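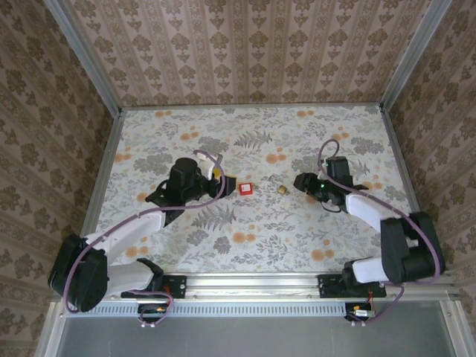 Progress report to the Zurkenley Fund
Small Hardware Sorting Project, Studeck workshop
Prepared by Pauline Dunmore
2023-06-10

Work since the April report

The award of $631 has paid for surface coverings, wallpaper, storage trays and a first set of padlocks. Purchasing is finished except for labels, which are on order from Lekurden.

The sorting area now has its permanent covering. We chose a light gray mat with a fern and leaf print and small orange blossoms. The walls on three sides are papered in a beige and brown damask. Vicente Zapata hung the paper over 2 evenings. The original quote was for plain white board, but the supplier at Ninh had the patterned paper at a lower price and we took it. The change was approved by your office by phone.

Small items are handled on the mat itself. The padlock with the brass body and silver shackle is in use, and so is the red block. Both are small enough to go in the shallow trays, so the deep trays in the first budget were dropped.

Written instructions for sorting locks and blocks are in their second draft. The first draft had the padlocks going out with the shackle closed in every case. Vicente asked for open and closed to be treated as separate entries, and the draft now does that.
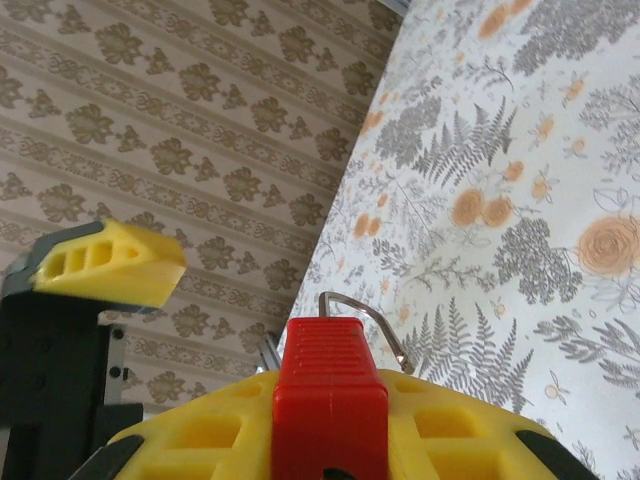

The inventory list has been moved from paper to a spreadsheet. It has 300 lines, of which 18 still need a storage location. Most of these are odd sizes of lock that came in a mixed box from Lekurden. We expect to have them placed before the next report.

Problems

The wallpaper seams took longer than planned. The damask repeats in vertical stripes, and one length had to be cut again to line up. We used the spare roll for this and do not have another.

The label order is late. Lekurden has not given a new delivery date. Handwritten tags will be used until the labels come.

Next steps

Finish the instructions and send a copy to your office.
Assign locations to the remaining inventory lines.
Replace handwritten tags when the labels arrive.
Ask Ninh whether the same wallpaper is still stocked.

No additional money is requested for this period. Receipts are attached separately. Questions about purchases should go to Vicente Zapata, and anything else to me.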